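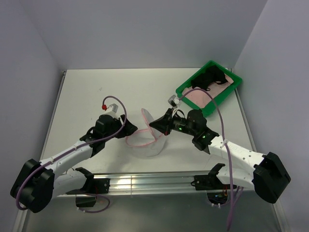 Folding a collapsible mesh basket flat

Applies to soft mesh baskets with a sprung rim and fabric edging, of the type used for laundry, toys and light storage. Models differ in the number of hoops and in the fastening, so check yours against the variants at the end of the page. An adult can do the job in under a minute once the twist is familiar.

What you need

A clear, flat surface wider than the opened basket. A table is easier on the back than the floor.
The closing strap or elastic loop, if your model has one.
A storage sleeve (optional).

Before you start

Empty the basket completely, including any side pocket. Coins and hairpins left in the bottom will pierce the mesh when the hoops close over them. Run a hand along the edging and feel for wire ends. If the wire has come through the binding, push it back and stitch the gap before folding. Tape does not hold here.

The mesh must be dry. A basket put away damp will smell within a few days, and the binding holds water longer than the mesh does.

Folding a single-spring basket

Step 1. Lay the basket on its side with the opening toward your weaker hand. Tuck in any flap or lid so that it lies against the body.

Step 2. Press the body down with a flat palm until the two long sides meet. The spring will resist. Keep the pressure even and do not kneel on it.

Step 3. Take hold of the edging at two opposite points, thumbs on top.

Step 4. Turn one hand away from you and the other toward you, as if wringing out a towel. The rim will form a figure eight.

Step 5. Bring the two loops of the eight together, one on top of the other. The mesh should fall between them. If a fold sticks out past the edging, push it in with a finger.

Step 6. Hold the stack closed with one hand and fasten the strap with the other. Without a strap, slide it directly into the sleeve.

If the rim springs open at step 5, the twist was too shallow. Go back to step 3 and move your hands farther apart.

Folding a two-hoop basket

Stand it upright, press the top hoop down onto the bottom hoop, and tie the pair in two places. No twist is needed. A spiral spring in the wall compresses the same way.

Opening

Point the basket away from your face and other people, and keep one hand on the rim as the strap comes off. Stand the basket up and work any bent section of the edging back into shape with your fingers. A rim that has been folded for months may lean at first. Leave it open overnight.

Storage

Store flat, with nothing heavy on top. A shelf gap of 35 mm takes most folded baskets. Do not hang one by the mesh.

Variants

Fenden: single spring, sewn strap. Follow the six steps above.
Domine: two hoops, no strap. Use a ribbon or a wide rubber band.
Celletti: single spring with a stiff lid panel. Fold the lid inward first. The folded basket is thicker and will not fit a standard sleeve.

Text by Mio Wada. Folding steps checked by Sota Ishida. Last revised in May.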